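Hendville Robotics Open Day

The Hendville Robotics Open Day is a yearly public event held each May at the Lallmont workshop in Hendville. Visitors watch robot arms handle household goods and talk with the people who program them. Admission is free, but places in the demonstration room must be booked ahead.

History

The event was started by Mircea Mihăilă, an engineer at Lallmont, who had been giving informal tours to local school groups. The first open day drew 136 visitors and was held in a single room, with the arms running from morning until late afternoon. In its second year it moved to the ground floor of the former Bradosa print works, where it has stayed. Total attendance over all years has reached about 3,299.

Luminița Ardeleanu took over as organizer after the move. She replaced the original lecture with short demonstrations repeated through the day and added a question period after each one. The lecture had run for more than an hour and was poorly attended in the afternoon.

Demonstrations

The main demonstration is known as Chow, after the control software used to run it. Two robot arms work side by side on ordinary objects, such as trays, bags and soft toys. The objects differ in stiffness and shape, and the arms must change their grip from one to the next. A cloth bag folds when it is lifted, while a molded plastic tray keeps its shape but can turn in the fingers if it is held too near one end.

Each arm ends in a gripper with flat finger plates. A small camera at the wrist gives a close view of the fingers and whatever is between them, and this view is shown to the audience on a wall screen. Regular visitors often watch the screen more than the arms, as the fingers are hard to see from the back row.

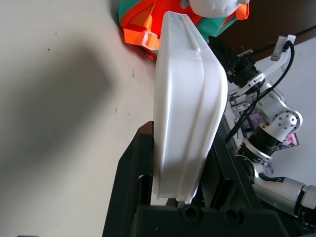
Wrist camera view of a white plastic tray held on edge in a black gripper, with the second arm at right.

A session lasts 19 minutes. An operator introduces the arms, names the objects to be handled and then starts the run. If an object is dropped, the operator puts it back and the run continues. Dropped objects are counted as part of the session and the audience is told the result at the end.

Visitors may not touch the arms during a run. Between sessions, children can open and close a spare gripper by hand at a separate bench, where worn finger plates are also laid out for handling.

Reception

The event has been popular with schools in the Hendville area, several of which return every year. Some early visitors complained that the arms moved too slowly to hold a child's attention. Lallmont kept the speed unchanged but shortened the introduction. The question period, first planned for the morning sessions only, now follows every session and is usually the last part of the day to finish.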